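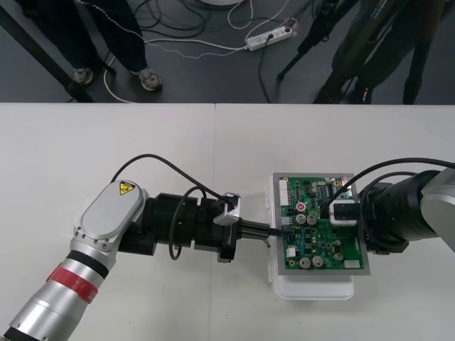 Piltwood's robot bench gets a rulebook at last
May, by the workshop desk

I've been moaning about this for ages, so forgive me if I sound pleased! The Ginen workshop at Piltwood now has a proper written code for robots that plug in connectors, and it fits on 9 pages (the old draft ran to 30, and I fell asleep on it twice).

My favourite bit is the cable rule. Every lead on an arm has to be checked through the full reach before a job starts, loops and all, and the check gets signed for.

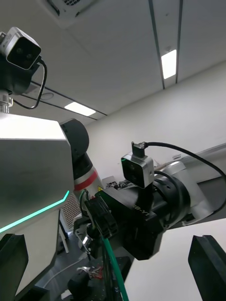 Camera and cable at the wrist, with RB-Y1 on the gripper housing.

The new code also says people stay on the far side of the bench while the arms are working, and that grip force is set afresh for each type of board. Fair enough, I say. I wasn't so keen on the 14-day wait before any change to a program is signed off, but the Misumska site has lived with that for six months and they seem quite cheerful about it.

Loose wires get a section too: bare ends must be noted on the job sheet before power goes anywhere near them.
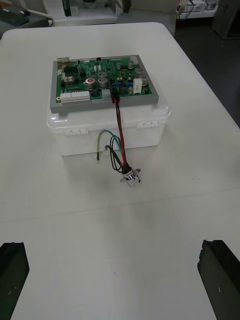

Circuit board on its lidded box, wires running down to the connector.

Ghanem, our sister site, starts on the same code next month.

Recent items
Ghanem opens its second test bay
Who signs the job sheet?
Misumska: six months of slower sign-offs

Contact the desk | © Piltwood Workshop News | Back to top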